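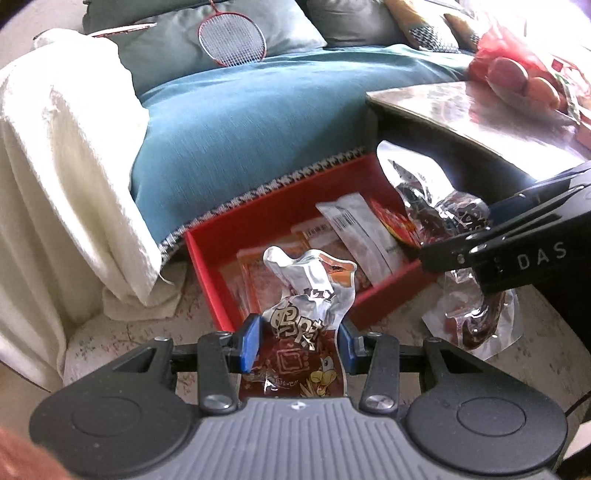 4.2 Changes in the daily work of the packers

The packing group at Heveck prepares mixed snack boxes for small shops. Before the study, each worker filled the boxes by hand and chose the order of the packets freely. During the study, part of the group worked with hand-held grippers, and the recorded movements were later used to train the packing arm of the Futinero line (Figure 3).

Figure 3. Packing of snack packets with hand-held grippers. The red box is open and already holds several packets.

We interviewed 8 workers after their shifts. Most of them said that the work became slower at first, and that soft packets were more tiring to place than with the fingers. Two workers told us that they now felt more like teachers than packers. One of them, Damián Tapia, asked if the pay would also change. At the time of writing, the company had not answered this question.

The records contain 318 filled boxes. According to the shift leader, Zhenhua Tan, talk between workers decreased during recording, and several persons missed it. We return to this point in Section 5.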